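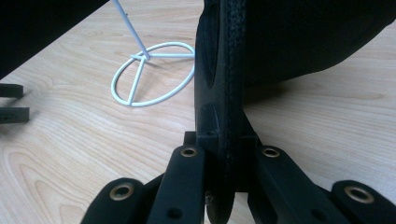 Melina Raptis wrote in to ask why a bill about bike helmets ended up with a part about school buses in it. She wants to know if that is cheating. Good question, Melina, and grown-ups argue over it too.

A bill is an idea for a new law, written down. Before it becomes a law, a group called the legislature has to vote on it. Lawmakers can also change the words first. A change like that is called an amendment.

Some amendments are tiny. They fix a date or swap one word for a clearer one. Others are big. A lawmaker takes a second bill, one that hasn't had its turn yet, and sticks it onto the first. Now two ideas travel together, and one vote decides both.

Why would anyone do that? The usual answer is that it saves time. Say 244 bills are waiting and there are only 24 days left to talk about them. Putting bills on the same subject together sounds sensible. Maybe it is. But I would ask a few things before I believed it.

Are the two ideas really about the same thing? Helmets and school buses both have to do with getting kids around safely, so you could say yes. You could also say that nearly everything has to do with safety if you squint. Many states have a rule that a bill must stick to one subject. People don't always agree on how big one subject is.

Could the second idea have won by itself? Sometimes an idea that few people like gets tied to one that almost everybody likes. Then a lawmaker who votes no looks as if she is against helmets.

Did anyone have time to read it? A bill can start at two pages and grow to 80. When someone tells you that everybody read every page, you are allowed to wonder.

Spyros Stamatopoulos, another reader, thinks each idea should get its own vote, every time. That would be slower, and some good ideas would never get a turn. I still like his plan better than he might expect.

If you want to check a real bill, ask a librarian to help you find it on your state legislature's website. Look for the first version and the last one, and read the titles side by side.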